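Every spring somebody tells me I need a special bag, a special box or a special spray to store my winter gear. I doubt it. I have kept gloves, pads and liners in an old dresser drawer for 13 years, and the moths have had one hat.

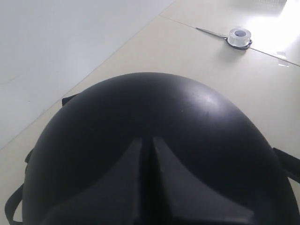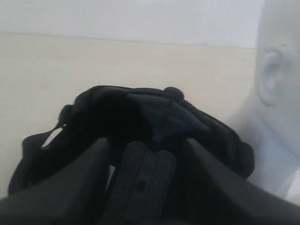
Black gear, two pictures. Lint shows up worst on this color.

Start with vacuum bags. Loritz sells a set of 6 and promises your padding will bounce back. Mine came out flat and stayed flat for most of October. Squash a bedsheet if you like, but leave anything padded alone.

Cedar blocks smell nice. Whether they do more than that I can't say, and I notice the package doesn't either. Wash things before you put them away. Moths like sweat and old soup.

Then there's the Torvik drying rack, rated for 200 hours of "active airflow." It's a rack. A chair by an open window did the same job for me overnight.

Straps: close them before washing, or the hook side will chew up your socks. Cold water, no softener, and skip the dryer whatever the tag says about low heat.

If you must buy something, buy a plain cotton pillowcase and write on it what's inside.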